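Crafts & Mending > Soft Toys > Washing and Care

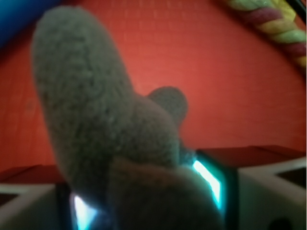 By Ok-hee Ban | 16 Sep 2026 | Filed under Soft Toys

Gray plush with that short, nubbly pile is my favorite kind to own and my least favorite kind to wash. It hides dirt so well you forget about it, and then one day you pick it up and think, hmm, were you always a bit green? And a bit brown? Ours is called Kamel (no, he isn't a camel, my nephew was two when he named him) and he gets the full treatment every October. I do it by hand. The machine flattened a rabbit of mine once and I'm still sore about it!

You'll want a bowl, a soft toothbrush, a couple of old towels and some mild soap. I use the Jendex wool wash, but baby shampoo is fine.

First go over all the seams with your fingers, especially where the long floppy bits meet the body. If you find a gap, sew it closed before any water comes near it, or you'll be fishing stuffing out of the bowl.

Next, brush him dry. Short strokes, both directions, and push the lobes apart so you get down between them (crumbs live there, trust me). Nubbly fabric holds on to lint, so take your time.

Now whisk a small squirt of soap into lukewarm water until you've got a good head of foam. Use only the foam! Scoop it up with the toothbrush and work it in with little circles, one patch at a time, starting at the tips and going down to the base. You want the pile damp and the stuffing dry. Wipe each patch with a clean wet cloth, then go over everything again with fresh water.

Roll him in a towel and press, don't wring. Then stand him up somewhere airy for 2 days and turn him whenever you walk past. The thick part at the bottom is always last to dry, so give that a good squeeze before you decide he's done. If it feels cool, leave him another night.

Last thing, fluff the pile back up with the dry toothbrush. If he has a matted spot, hold it over a steaming kettle for 3 seconds (mind your fingers) and brush again.

Comments

Man-sik Joo: Does the foam trick work on the long shaggy kind?

Ok-hee Ban: It does, but use a wide comb in place of the toothbrush.

Jin-sol Ok: Did my daughter's elephant last night and the bowl was DISGUSTING. Thank you!

Related
Closing a seam with ladder stitch
How to restuff a floppy neck
Getting wax crayon out of fleece
Sewing a Runden drawstring toy bag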